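Chapter 4
Shape, Contrast and the Eye

Look up from this page for a moment and let your eyes settle wherever they like. Chances are they have gone to an edge: the side of a window, the rim of a cup, the place where a dark coat hangs against a pale wall. Eyes love edges! Before we have put a name to anything, we have already found where one tone stops and another begins, and the whole craft of making signs, patterns and printed pages rests on that quick little habit.

In Chapter 3 we mixed colours and saw how a grey can look warm beside blue and cool beside orange. Now we are going to put colour nearly to one side and work with light and dark. Some students groan at this point (no paint!), but by the end of the chapter most of them are cutting black paper at the kitchen table when they ought to be asleep.

Our main story comes from Irnulstead, a market town where the designer Nazma Sarkar was asked to redraw the signs for the covered market. The old ones used thin brown letters on cream. They were handsome close up and hopeless from across the square. Sarkar cut 300 squares of card, painted each one with a simple shape in two tones, and pinned them up a few at a time at the far end of the hall. Then she walked backwards until she lost them. The shapes that lasted longest were plain and chunky, with plenty of difference between the tone of the figure and the tone of the ground.

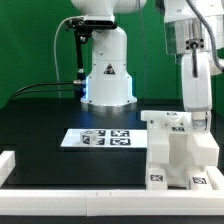
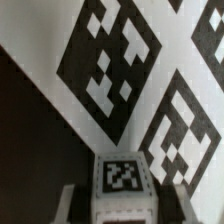 Light against dark, in solid objects and in print.

Sarkar's notebook from those weeks is a joy to read. She found that a square turned on its corner feels livelier than the same square sitting flat, even though nothing about it has changed except the angle. She also found that the gaps matter as much as the shapes. Move two black squares closer together and the white between them becomes a stripe, with a character all its own. We call this the counter-shape, and you will meet it again in Chapter 7 when we look at lettering.

Before you read on, try the first task. You will need black paper, white paper, scissors and a bit of wall.

Task 4.1
Cut five black squares of the same size. Arrange them on a white sheet so that you notice the white first. Pin the sheet up, walk away from it, and write down what you see at three different distances. Swap notes with a partner.

4.1 Figure and ground

Every shape needs something to sit on. The shape is the figure and whatever lies behind it is the ground, and the two can change places while you watch.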